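Flamgate Pop-Up Football Goals (pair)

Home > Goals and nets > Portable goals

I've sold football kit out of the same unit in Camthorpe for long enough to have opinions on pop-up goals, and most of those opinions are rude. They twist, they blow over, the netting goes at the corners, and then they won't fold back into the bag unless you've got three hands. So when I say I like the Flamgate pair, please take it as coming from a man who has sent a lot of pop-up goals back!

You get two goals in one bag. Each one opens to a half-moon shape with a sprung hoop, a base bar that clips across the bottom and a net that's already sewn on, so there's nothing to thread and no little hooks to lose in the grass. I can get both up before the kids have finished arguing about teams. The whole bag weighs less than a sack of match balls and goes over one shoulder.

The net is the bit I was fussiest about. On the cheap ones it's basically an onion sack, and the first decent shot from a ten-year-old goes straight through. This one is a tight square mesh, doubled where it meets the hoop, and Flamgate say it's been through 500 shots from a ball machine with no tears. I haven't got a ball machine. What I have got is my under-elevens side, who had the shop pair all through last season, and the only damage is a bit of fraying where somebody dragged one across the car park (you know who you are).
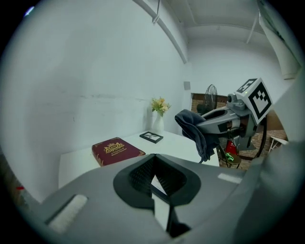
They're not a replacement for proper full-size goals, obviously. I'd use them for small-sided games, warm-ups, rondos with a target at each end, back gardens, the beach, that sort of thing. If you're running a league fixture you'll need something that meets your league's rules on size, so do ask your fixtures secretary before you order.

What's in the bag

2 pop-up goals with nets attached
2 base bars
8 steel ground pegs
Carry bag with shoulder strap
A folding guide, printed on cloth so it survives the rain

Please use the pegs. All of them, four to a goal. I know it's tempting to skip it for a quick kickabout, but these are light and a gust will have them off over the hedge. For sports halls you'll want the weighted bags, sold separately, and they just drape over the base bar.

Folding them up again

Right, this is where everyone swears. Take the pegs and base bar out first. Stand the goal on its side, push the top of the hoop down towards the ground and let it cross over itself in a figure of eight, then bring the two loops together and hold on tight. Don't fight it. If it feels like you're about to snap something you've got the twist the wrong way round, so let go (mind your face) and start again. By the third go it's easy. 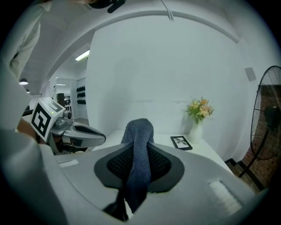 What customers have told me

Vinh Đàm coaches the Lục girls' team over in Gondport and bought two pairs from me in December. He tells me they've been out every week since, mud and all, and he'd only change one thing: he wants the bag a touch bigger so muddy goals go in without a wrestle. I passed that on to Flamgate and they said they'd look at it, so fingers crossed.

Another customer wanted to know if you can leave them up over winter. You can't, or I wouldn't anyway. The net will cope but the hoop loses its spring if it's left out for months, and then the goal leans forward like it's had a long night. Bring them in, shake the mud off, let them dry properly before they go in the bag.

Price and delivery

The pair is in stock now, order code 252. Schools and clubs can pay by invoice, just put the club name in the notes box when you check out and I'll sort it from there. If you're local you're very welcome to collect from the unit, and I'll show you the fold in person, which saves a lot of phone calls for both of us.

Spare pegs, nets and base bars are all available separately. Hoops aren't, sorry, I've asked.

Page updated January 4, 2018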